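An Afternoon at Brekke, Where Old Computers Go to Be Useful

Filed under: Days Out, Sort Of

My idea of a day out has slipped over the years. It used to involve a beach. In April it involved a business park, a visitor sticker that would not stay on my jacket, and 300 dead office computers stacked on pallets and wrapped in plastic like leftovers.

The place is called Brekke, and it takes in old desktops by the truckload, sorts the living from the dead, and sells what it can. Twice a year they open the doors to the public. I signed up on the strength of the words "light refreshments," which should have been a warning, as the refreshments were extremely light.

Brekke shares its building with Furnilia, a maker of flat-pack bookcases, and the two have one parking lot between them and a long-running disagreement about it. Follow the signs for Furnilia until you're sure you've made a mistake, then turn left at the dumpsters. Parking is free if you believe the Brekke sign and $18 if you believe the other one.

There were 70 of us on the list for the afternoon, split into groups by the color of our stickers. Mine was green. Green went last at everything, including the cookies.

Our guide was Moataz Samir, who has worked there since it was one room and a space heater, and who talks about old office computers the way other men talk about trout. He began at the loading dock with the pallets. An insurance office had sent this lot, he told us, and insurance offices are good senders because they dust. Schools are bad senders. He once found a sandwich inside a school computer, installed, he said, "with some care."

From the dock you go through to the cleaning room, where you're handed ear plugs and watch a man blow compressed air into things. This was more satisfying than I'd like to admit, and our group had to be asked to move along. After that comes the weighing station, which is a scale.

Then the benches, and these are what I'd go back for. I have owned computers for most of my adult life and had never looked inside one on purpose. I had pictured something sleeker. Most of what you're paying for turns out to be a metal box with other metal boxes in it, and a surprising amount of air.

The working order is simple enough that even the green group could follow it. Side panel off, tower on its side. Then the processor, the small square chip that does the thinking and that everyone in my group had expected to be bigger. Moataz passed a dud around. One woman asked if that was really all of it, and sounded as though she wanted a refund on something.

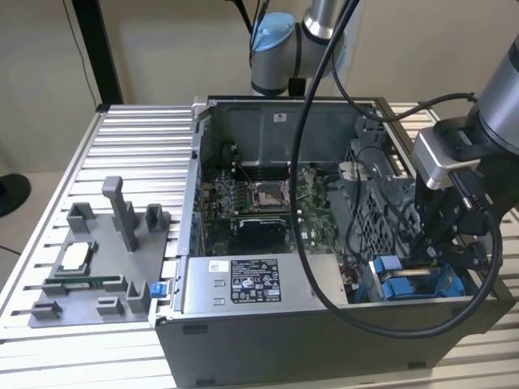 4 min read

With the processor out, the socket it leaves behind is just a square metal frame with a lever on it, like a very small waffle iron. The chip and a stick of memory get their own spots on a gray 3D-printed tray to the left of the case, and I spent longer admiring the tray than the computer. I have a kitchen drawer that could use one. I asked whether they sold them. They don't.

The power supply is the silver box with the big label, and the label is covered in the kind of small print and logos that suggest a great many offices had to approve it. The blue plastic bits in the corner hold drives. They're the only cheerful thing in there, and I was glad of them.

What happens next depends on age. The better memory goes to a repair chain called Duvum, the bare cases go for scrap, and the processors are tested in batches of 200 in a room we weren't allowed into. Moataz said there was nothing to see. We all leaned to look through the window in the door anyway, and he was right.

The tour ends, as tours do, in a shop. I had promised myself I wouldn't buy anything and came out with a keyboard, which is now in the closet with the two other keyboards. My neighbor in the green group bought a monitor the size of a door and then couldn't fit it in her car. Furnilia lent her some rope, so relations can't be that bad.

If you go: wear closed shoes, they do check. The bathroom is on the Furnilia side and needs a code, which is written on the wall next to the keypad. For food, skip the cookies and walk ten minutes to the Drondolia, a diner with four kinds of soup on the menu and one in the kitchen. It was lentil. I had it twice.

The next open afternoon is in the fall, and sign-up is through the form on Brekke's site. Ask for any sticker but green.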